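How to Move Your Saved Game in Wallard to a New Computer

Last updated 2021-07-24

Wallard does not have cloud saves. If you bought the game directly from the Skesby launcher, your progress is stored only on the computer you play on, and reinstalling the game on another machine will start you at the harbor with an empty pack. Moving the save by hand takes a few minutes. These steps are for the Windows version, build 1185 or later. Older builds used a different save format, covered at the end.

What you need

A USB stick or a shared folder on your home network. A full set of saves is under 40 MB, so any stick will do.

Your Skesby account name and password.

The season pass, if you had it on the old computer. A save made with the Prarkmont expansion will not load without it.

Step 1: Update the game on the old computer

Open the launcher, click the gear next to Wallard and choose Check for Updates. Let it finish, then start the game once and load your most recent save. Walk to any inn and rest. This writes a new save in the current format. Quit to the desktop from the main menu. Do not use Alt+F4 here, as the index file is only written when the game closes normally.

Step 2: Find the save folder

Open File Explorer, click in the address bar, type %appdata% and press Enter. Open the Skesby folder, then Wallard, then Profiles. There will be one folder for each profile you have made, named with a long string of letters and numbers. If you only ever used one profile, there is only one folder and you can skip to Step 3.
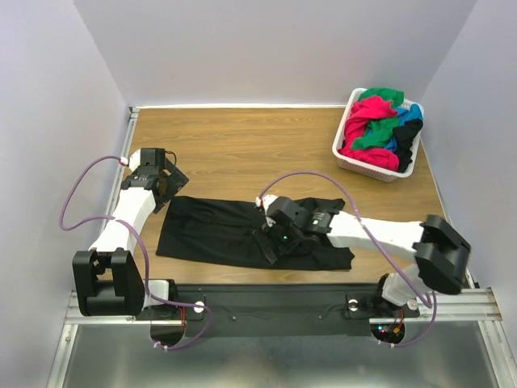
Profiles are easy to mix up when several people share a computer. Open each folder and look at the file called portrait.png, which shows the character's face and current outfit. If two characters look alike, change what one of them is wearing in the game, rest at an inn and check again. A plain black garment like the one on the wooden tabletop will show up well enough at that size if the other character is in something light. You can also sort the folders by Date Modified and take the newest, but this only works if nobody else has played after you.

Step 4 will ask for the profile name, so write down the last six characters of the folder you picked.

Step 3: Copy the files

Copy the whole profile folder to the USB stick. Do not copy single save files out of it. Each save points to the index file in the same folder, and a save without its index shows up in the menu as "Unknown" and cannot be opened.

If you use mods, also copy the Mods folder from the same place. Leave out anything called Cache. The game builds a new one, and an old cache causes missing textures, mostly on clothing, tents and sails.

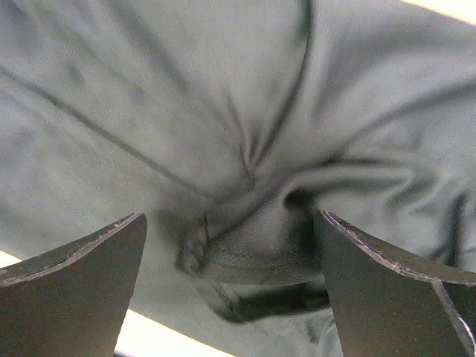
Missing textures are harmless and go away if you delete the Cache folder and restart. The first start after that will be slow.

Step 4: Put the files on the new computer

Install Wallard from the launcher and start it once. Make a throwaway profile, get as far as the first dialogue and quit. This creates the folders you need.

Go to the Profiles folder as in Step 2 and paste your old profile folder in. Start the game, choose Load, then Import Profile, and enter the six characters you wrote down. Your saves should appear in the list. You can now delete the throwaway profile from the same menu.

If something goes wrong

Error 19: The profile belongs to a different account. Sign out of the launcher and sign in with the one you used on the old computer.

Error 70: The save needs an expansion that is not installed. Install Prarkmont and try again.

The list is empty: Check that you did not paste a folder inside a folder. This happens when the USB stick was unzipped from a backup.

Saves from before the January patch

These use the old format and will not import directly. Download the Teuber converter from the Tools tab of the launcher, point it at the old profile folder and click Convert. It leaves the originals alone and puts the new files in a folder called Converted. Copy that folder over as in Step 3 and rename it back to the original profile name. Achievements carry over, but screenshots and map notes do not.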